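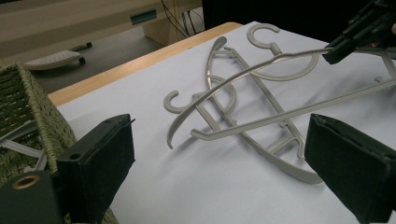
Spare hangers breed in the dark, I'm sure of it! I shut the wardrobe in August with a tidy rail and opened it to a great knot of them on the floor, all hooks and elbows. Whatever you do, don't yank. Tip the lot out on a table, put down a sheet of white paper if you have one (grey plastic shows up beautifully against it), and look for whichever hanger is lying on top. Three can get themselves into a proper tangle, with the hook of one lying among the bars of the rest, so lift the top one by its thin arm and let the others slide off it. The little notches for skirt loops are the worst for catching - a small wiggle sideways usually frees them.

Flora Semple put me on to the next bit and I love it. Give your spares a home with sides! A shelf is no good, they only slither off. She uses an old Haldane crate 50 cm long, but any basket will do as long as it's fairly roomy. Stand it right beside you, on the same table, and each hanger can go straight in as it comes free.

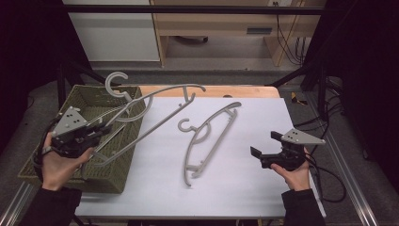 One for the olive-green basket, one still to go.

Put them in with all the hooks at the same end and they'll come out again without a fight. I keep 18 in mine, which is plenty for visitors and the ironing, and the rest go to the charity shop (do ask first, ours only wants them in summer). Anything with a cracked bar goes out too - it will only snag your jumpers.

Oh, and a quick wipe with a damp cloth before they go back on the rail. You'd be amazed at the dust!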